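Home Robot Build, Unit 7: Working in a Furnished Room

These notes follow on from the bench tests at the Skakholm workshop. By now your Tultus should stand, hold its balance with both arms out, and close either hand on command. If it can't do all of those, stay on Unit 6 until it can.

1. Before you leave the bench

Check the battery reads full and the stop button works from across the room. Tighten the wrist bolts again. They settle after the first few hours and most of the play people report in the hands comes from there.

Load the Sastry arm profile and set the speed limit to 2. The default is too fast for a room with furniture in it. Log rate stays at 472 samples per second, as in Unit 6. Allow 2000 MB free on the card for each session.

2. Floors

Workshop concrete is flat and one colour. Carpet gives a little under load, and the balance routine needs to learn by how much. Run the standing test on the new floor before any walking.

Patterned carpet is a separate problem. The floor finder looks for edges, and streaks or stripes can be read as steps. If the robot stops in the open for no clear reason, open the floor map and look for false edges. Raise the edge threshold one notch at a time and save after each change.

3. Soft things

A blanket has no fixed shape, so the hand can't be sent to a stored grip. The Ovar routine picks the highest fold and pinches it. It does well on a blanket with a clear peak and badly on one lying flat.

Colour matters as well. A grey blanket on a grey sofa gives the camera little to separate, and a cushion of the same shade is worse. Use the depth channel for these and turn colour weighting down to zero.

4. Hard things on a table

Start with one object and clear the rest. Once that is reliable, put the others back. A mug should be approached from the handle side where there is room. Glass is often missed by the depth channel, so mark glass items by hand in the object list. Polished tops throw reflections, and the finder may list the same fruit twice.

Keep both hands low and in view of the head camera while the list is being built. Check that the fingers are left out of it.

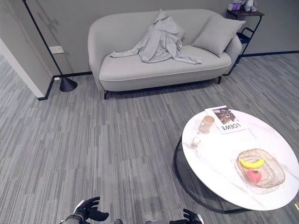 5. What to hand in

The session log, the saved floor map and your object list, with any entries you corrected marked. Add half a page on what you changed and what you would try next. Put the hardware version at the top.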